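Stinovis Clarance three-drawer cabinet: review after six months in the workshop
Posted by Normunds Avotiņš, 28 December 2022

The Clarance is a low cabinet with three full-width drawers and a square dark brown top. Stinovis sells it as a side unit for a workshop or a craft room. I bought one in June at the full price of $400 and put it in front of the long wooden workbench, where we had been using a folding table that wobbled every time somebody leaned on it.

I wanted two things from it. The first was a steady surface at a height where I could stand and look down at what was on it. The second was closed storage for rolls of tape, labels, spare blades and the instruction sheets that used to travel from one end of the bench to the other.

Delivery and assembly

It came in two boxes, and the heavier one weighed 33 pounds on our shipping scale. Both had foam at the corners and neither was damaged. The body has to be put together but the drawers arrive built, so there is less to do than the parts list suggests. The instructions are drawings only. Step 10 shows the rear panel the wrong way around, and if you follow it you will end up with the cable notch at the bottom. I did follow it, and had to take out six screws and start the back again.

You need a Phillips screwdriver and a rubber mallet. The hex key is in the bag. A second person helps when the top goes on, mostly to hold it square while the first screws catch.

The top

I like the top more than I expected to. It is flat, it doesn't flex when I press on the middle, and the thick rim at the front has taken a few knocks from tools without chipping. Small items stay where they are put. A round one will stay put too if the cabinet is level, and ours is, after some work on the feet.

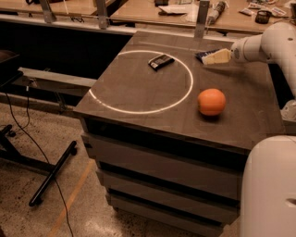

The finish is the part I would change. It has a slight gloss, and on a brown this dark every fingerprint and smudge shows up under overhead lights. A damp cloth takes most of it off, then a dry cloth is needed or you get streaks. I wipe it at the end of the day and have stopped worrying about it in between. If you plan to photograph things on it, expect some reflection. Stinovis also lists a matte version called the Clarance Um, which was out of stock when I ordered. I would have paid a bit extra for it.

So far there are no deep scratches. I dragged a metal ruler across it in the first week and left a faint line near the back that I can find only if I go looking for it. Masking tape comes off clean. Packing tape left a little glue behind, and rubbing alcohol on a rag removed it.

One more note on color. The store photos make the top look closer to red. In our room it is plain dark brown, and I prefer that. The fronts are sold as "stone." They look gray in daylight and lean a little brown under the shop lights, so I wouldn't try to match them to other furniture from the photos on the store page.

The drawers

All three run the full width of the cabinet. The top one holds tape and labels, the middle one holds hand tools, and the bottom one holds paper. The runners are ordinary metal ones with no soft close. They have stayed smooth with hand tools in the middle drawer, which is the one I load the heaviest.

There are no handles. You pull from the dark gap above each front. This looks neat and there is nothing to catch a pocket on, but the gap is narrow for thick work gloves and I usually end up taking one glove off. The gap also lets in dust. The paper drawer needed cleaning out in the fall, and it was worse than the other two because it sits so low.

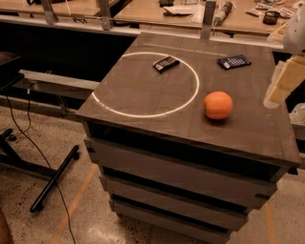 The square top and its thicker front rim, with the gray fronts below. The bench behind is where most of the clutter lives.

The small dark brackets at the corners of the fronts can be seen from some angles. They don't bother me in a workshop. In a living room they might. Two of mine had worked loose by the end of the summer, and a quarter turn with the screwdriver fixed both. I have put a reminder on the calendar to check them again.

The drawer bottoms are the weakest part of the design. They are thin, and the middle one has a slight sag under the tools. I cut a piece of board to lie inside it and that spread the load well enough. At this price the bottoms should be thicker.

On a concrete floor

Our floor is concrete and not very even. The Clarance has four screw feet tucked under the body, and they have enough range to deal with the dip we have. Getting at them is awkward. The lowest front comes down nearly to the floor, so you have to pull the bottom drawer all the way out and reach in from above. Level the cabinet before you fill that drawer. I did it afterward and had to empty everything onto the bench.

Once it was level it stayed level. It doesn't creep across the concrete when the drawers are pulled, which the folding table did constantly. I wouldn't want to move it often. There are no casters and no fittings for them.

Cleaning around it is simple enough with a flat broom. The low front keeps most things from rolling underneath. The back is open at the bottom, though, and I have lost a few screws that way.

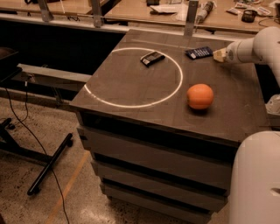 The cabinet on our speckled concrete floor, in front of the back workbench.

Compared with the Fisemau

Before this I used a Fisemau drawer unit at my last job for several years. The Fisemau has better runners and real handles, and its drawers can be locked. Its top was poor, however. It bowed in the middle and the edging peeled. If you mostly want storage, look at that one first. If the surface matters more, as it does for me, the Clarance is the better buy.

What I liked
Flat, stiff top with a solid front edge
Drawers the full width of the body
Stays put on concrete
Good packaging

What I didn't
Shows every smudge
Thin drawer bottoms
Narrow finger gaps
Feet are hard to reach
Mistake in the assembly drawings

Customer service

I wrote to Stinovis about the error in step 10. They answered the next morning and sent a corrected sheet as a PDF, so ask for it if your copy has the rear panel upside down. I also asked whether the drawer bottoms could be bought in a thicker version. They can't, and the reply didn't say whether that is planned.

Would I buy it again? Yes, in the matte finish if it was in stock. I would cut boards for all three drawers before loading them.

Rating: 4 out of 5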